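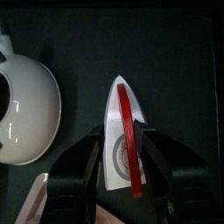
1. White iron with red handle, beside the kettle shape. Dark surface.

Small Household, Small Scale
A gallery of toy appliances and toy kitchen things

Welcome to the gallery. I have collected toy household objects since the year 2000, when I found a little washing board at a flea market in Gratton and could not leave it there. Today the collection has 162 pieces. They live in two cupboards and, I must admit, also under the bed in the guest room.

What interests me is the work of the house made small: ironing, boiling water, sweeping, weighing flour. A child who plays with these objects repeats the movements of the adults very exactly. I do not look for perfect pieces in closed boxes. I prefer the ones that somebody has used, with a scratch or a name written underneath.

This page was last changed on 6 January 2022. The pictures are added slowly, so for many of the pieces you will find only the text for the moment. The numbers of the pieces follow the numbers in my notebook, and for this reason there are some gaps.

About the white pieces

For a long time I bought only coloured toys, and the white ones came to me late. White is difficult to keep. It goes yellow in the sun and it shows every fingerprint. But I think it is also the colour that makes a toy look most like the real object, because so many real appliances were sold in white.

The iron in picture 1 has the classic form, with a point in front and a wide, straight back. I like it very much for the red handle, which looks almost like a strap. On the glossy white body this one colour is enough. The kettle shape next to it is much rounder, and the light makes small bright lines on it. I put these two together because I find that they belong to the same kitchen, even if they did not come to me on the same day.

If you want to look at white toys at home, put them on something dark. On a pale tablecloth the edges disappear and you do not see how well the form was made.

Notes on other pieces, pictures to follow

4. Washing board from Gratton. Wood and tin, as long as my hand. The first piece of the collection, and still the one I show first to visitors.

7. Kitchen scales, blue, with two pans. One pan is a replacement which my brother cut from the lid of a tin. They weigh nothing correctly, but they move very nicely.

11. Sewing machine, green metal. The wheel turns and the needle goes up and down. It was given to me by Raymonde Sandhu, who had it as a girl and who remembers that she was allowed to use it only on Sunday afternoons – so I am careful with it also.

12. Carpet sweeper with the word Pimton on the top. I have not found anything about this name. If you know it, please write to me.

15. Set of three saucepans, aluminium, with lids. The smallest lid fits none of the three, and I suppose it came from another set.

16. Cooker from Tremeo, cream and brown. The oven door opens and there are two little shelves inside. One knob is missing. I have looked for a knob in this size for 10 years.

19. Ironing board, folding, with the cloth still on it. The cloth has small yellow flowers and was mended at one corner by a person who could sew well. It is too big for the white iron of picture 1 and a little too small for my other irons.

23. Coffee mill with a drawer. It was bought in August at the market behind the Sydorenko bakery, in very heavy rain. The drawer was full of old peppercorns and it still smells of them.

How I clean them

Many visitors ask me this, so I write it down. For plastic I use lukewarm water, one drop of washing-up liquid and a soft cloth. For painted metal I take only a dry brush. I never put a toy in the dishwasher. Stickers and paper labels I leave completely alone, even when they are dirty – a label that has gone cannot be put back.

Yellow plastic I leave yellow. There are recipes for making it white again, and I tried one of them on a broken jug. The jug became white in spots and looked like a cow.

Exchange

I have a few double pieces: a red dustpan, two rolling pins and a yellow whisk with a handle that turns. I do not sell, but I exchange with pleasure. At present I am looking for a toaster with two slots, a bread bin, and of course the knob for the cooker, which should be brown and as wide as a shirt button.

Please use the contact form and tell me in a few words what you have. I answer everybody, sometimes after two or three weeks.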